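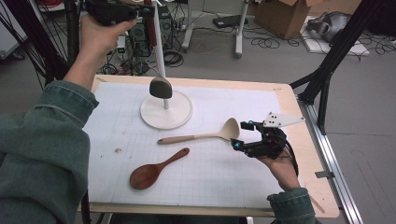 Can any machine put the kitchen things away yet?

I've been reading everything I can find on home robots since November and I'm properly hooked! What I want is modest: something that picks up the utensils after supper and puts them back where they live. Floors are solved as far as I'm concerned, my Penner has done the downstairs for 2 years. But a ladle lying beside a wooden spoon, with the handles pointing different ways, seems to be another matter. Is there anything I could buy, or am I dreaming? Budget is 3,000 at the very most.

Posted by Enell

Not dreaming, just early — and what a time to be watching! Utensils are awkward. A ladle has a wide bowl and a thin handle, so where you grab it decides how it swings, and then you've got to get it onto a stand or into a drawer without knocking the rest over. The good news is that machines now learn this by copying people. Someone does the job with a hand-held gripper, over and over, and the arm learns from that. I've read of 1,000 goes for a single chore, which sounds a lot until you think how many times you've put a spoon away yourself. Shop floors are further on, as the parts are all alike and turn up in the same spot. For your money you could get a small desktop arm to tinker with. It won't clear up after supper but you'll learn loads, and I'd do it tomorrow.

Posted by Laridus

Dishwasher. Ladle goes on the top rack. Mine takes 5 minutes to load and I'm not waiting for a robot. Would have one that folds sheets though!!

Posted by Staltska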